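Cloths, again

I said in November that I would write down how I look after cleaning cloths, mainly so I could stop repeating it to my brother-in-law. It isn't complicated.

I use microfibre for tables and nothing else. Sponges go sour and paper towel costs too much over a year. I keep nine cloths going at once, all blue, all with a stitched hem. The ones with a cut edge shed bits after a few months.

For a table I fold the cloth in half and in half again, which gives me eight clean faces to work through. I start at the far edge and pull towards me in straight lines. Going in circles just moves the crumbs about. If there are dishes out, I move them to one end and wipe the other, then swap.
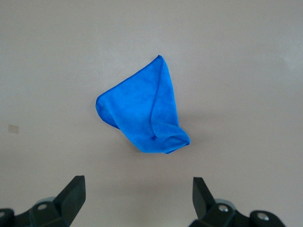
The part I'm bad at is folding the cloth up again afterwards. I tend to drop it wherever I stop. Vesna Radonjić, who I shared a kitchen with for two years, used to hang hers over the tap every single time, and hers did last longer than mine. A cloth left in a heap overnight smells by morning.

Washing: 30 degrees is enough for ones that have only seen dust. For anything greasy I go up to 60. No fabric softener — it coats the fibres and the cloth stops picking things up. I also keep them away from towels, or they come out covered in lint. They dry on the rack in an hour or two. 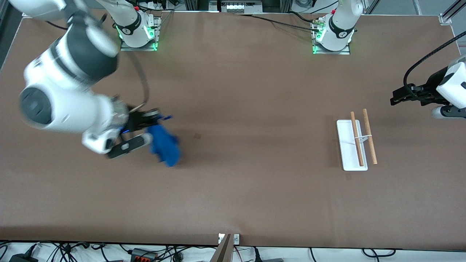
Small things like chopsticks and their rests get a separate cloth from the table. I dry wooden chopsticks lengthways, from the thick end down, and leave them out for a bit before they go in the drawer. I lost a pair to mould once by putting them away too soon.

Walid Saliba asked in the comments last time when I throw a cloth out. When it feels stiff after a wash, or when it leaves streaks on a plain tabletop. After that it does the bike and the bins. I've had some 100 washes out of the better ones, though I stopped keeping a proper tally a while ago.

Next time I'll do dish racks.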